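Notes for the talk, July 3, 2021
Front row gossip: how a seating story gets started

Slide 1. Say hello, keep it short. 15 minutes, then questions.

Slide 2. Red cloth on white.
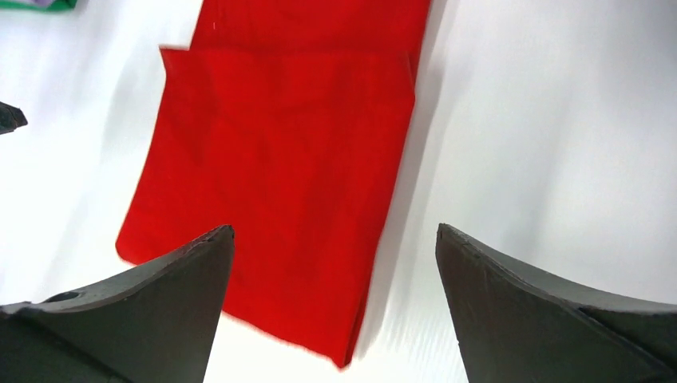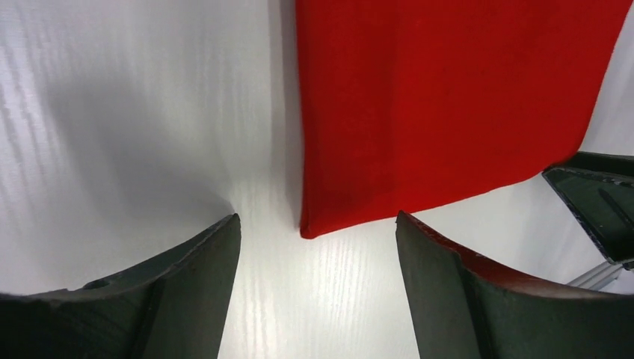
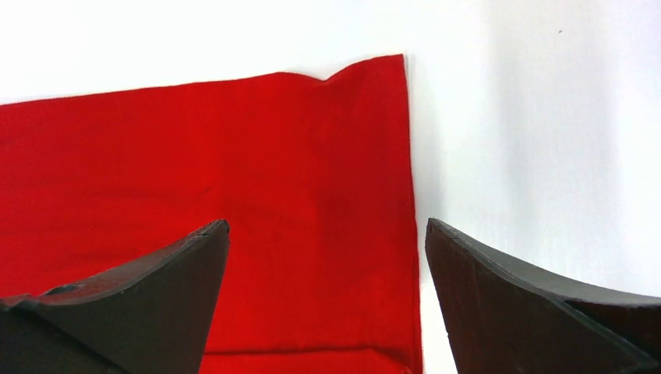 Slide 3. The Flollstead show in March. Singer moved from row one to row five. One fan account called it a feud with the Areck label – no source given. 227 comments in the first hour, most of them repeating the post.

Slide 4. Tundico ran the story next morning. Read the headline out loud. Pause. The label's statement came that evening and said the seats were changed for a late guest.

Slide 5. Prydderch corrected its piece. Tundico did not. The correction got fewer than 1000 views.

Ask the room who saw the correction. Then take questions.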